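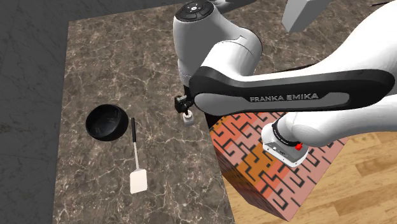
Titeline Kitchen Pack review: great counters, scary success flag

Posted 2020-09-17

I wanted to love this thing so much! I've been running robot arm sims at home in Mokiscombe for a few years, mostly pick and place, mostly on the same sad gray table, and when Nuchit put out the Titeline Kitchen Pack for the Clata simulator I bought it that same evening. It cost me $178 (one seat, all the scenes, a year of updates). For a hobby budget that stings a bit, but have you seen the marble?

So, the good stuff first. Setup was painless. I pointed Clata at the folder, picked the marble counter scene, dropped in the Franka arm and was moving it around before my coffee got cold. The props are the kind of thing I'd otherwise lose a weekend to modeling. There's a glossy black bowl, a spatula, a little cube and a salt shaker, plus a patterned maze-y surface next to the counter that I'm weirdly fond of. My laptop kept up fine with the shadows turned on, and the scene loads fast enough that I didn't mind restarting it. I ended up restarting it a lot.

What went wrong

I left a batch of 1000 pick attempts going overnight in August, small cube and salt shaker mixed together. In the morning the log said every single one was a success. Every one! I did a small dance in the kitchen (my actual kitchen, which has laminate) and then I sat down to watch the replays, and in 371 of them the object never left the counter.

The pack comes with its own grasp checker, and the checker only looks at whether the fingers were told to close and whether they stopped somewhere short of fully shut. It doesn't look at where the object is. If a fingertip lands on the top of something and jams there, the fingers stop early and you get your green check mark. The shaker was by far the worst for this, being tall with a rounded cap. Come in a hair too low or a hair off to one side and you're pushing down on the cap with one finger while the log congratulates you.
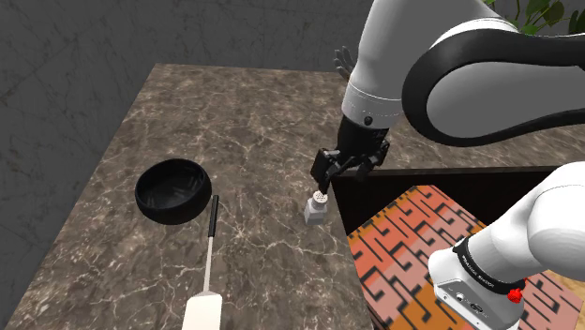

The salt shaker approach, with the left finger right down at the cap.

And it gets worse, because the same script turns off Clata's contact force stop when the scene loads. I found it in the startup file, one line, no comment next to it. I guess somebody switched it off to keep demos from halting and forgot to switch it back. In a sim, fine, the arm leans on a pretend shaker and no one gets hurt. But plenty of people tune a motion in sim and then send the very same motion to a real arm on a real bench, with their hands nearby. A motion that has "passed" 800 times with the force stop off is a motion I don't want anywhere near my fingers. If you've used this pack for anything headed to hardware, please go back and run it all again with the stop on.

What I did about it

I put the force stop back first. Then I wrote my own check, and it's nothing fancy. After the fingers close, lift, wait a second, and read the object's height. If it hasn't gone up, it's a fail. I also added a view from behind the gripper so I could watch the last bit of each approach, and I wish I'd had that going from day one. The overhead-ish views that come with the pack are pretty, but the arm blocks a lot of the counter on the side where you need to look.

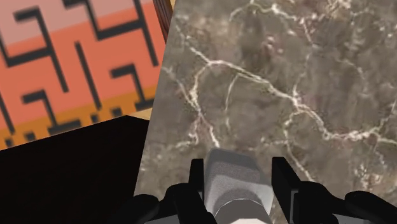

Looking past the open fingers at the marble.

One small gripe about that close view while I'm here. With all those white veins it can be hard to judge how far the fingertips are above the stone. I ended up printing the height in the corner of my own window. A plain counter option would be nice.

I wrote to Nuchit support with the replays and the line number. They answered in two days, they were friendly, and they agreed it was a bug. The next update brought the force stop back on by default. The checker is still the old one as I write this, with a fix "planned." I'd have liked a warning on the download page in the meantime, and there isn't one.

Would I buy it again?

Yeah, I think so, for the scenes. They're lovely and they run well, and I've kept using the marble counter even after all this. I would not pay a dime for the checker, and if you're new to this and were counting on the pack to tell you whether your grasps are any good, wait for the fix.

Scenes: 5 out of 5
Setup: 4 out of 5
Grasp checker: 1 out of 5
Support: 4 out of 5, and I'll bump it up if the new checker shows up before my year of updates runs out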